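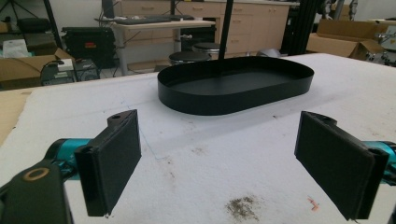 Jan 10, 2026
Notebook, H. Soylu
Gripper pose tracking, tray task

Reran the pose estimator on the tray recordings with the new Nelora build. Josée's note says drift is fixed. I'd like to believe it. The plots look smoother, but a heavier filter would do that too, and the changelog mentions a change to the filter without saying which one.

What I did: same map, same calibration file, loop closure off, then on. With it off, the path wanders as it always has. With it on, the end pose snaps back to the start and the error number drops to something nice. That number only compares the start and the end. It says very little about the middle, and the middle is where the fingers are near the tray and the policy needs the pose.

The tray is a bad thing to track against. Matte black floor, slightly shiny wall, rounded ends, and a white table with hardly any texture around it. Most of the features that survive are on the cabinets and the desk behind. Kaan thinks the pencil lines on the table help. I masked out the table and the result barely moved, so I doubt it.

Feature cap: default is 4000. Cut it to 90 as a joke and the tracker held on for longer than it should have. Either the cap is not being read from the config or the IMU is carrying everything. Need to check before anyone quotes a result from this build. 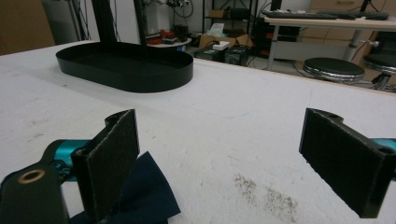

Cloth segments

Worse. The segmenter merges the navy fabric with the black finger whenever they overlap, then reports high confidence. Canan D. wants to retrain. I would first look at the label files from May, where I found 3 with finger and cloth swapped, and I only opened 6.

The planner doesn't know any of this. It takes the mask as given and puts the grasp point on the finger pad – a perfect grasp of our own hardware. The Brindine wrapper has a check for that, switched off by default. Turned it on. It now rejects nearly everything, good grasps included, so the threshold is probably in the wrong units.

To do
- print the feature cap at startup, from the tracker itself and not the config loader
- ask Josée which filter changed
- error over the middle of the path, loop closure on and off, same plot
- go through the rest of the May labels with Canan D.
- leave the demo branch on the old build until the plot exists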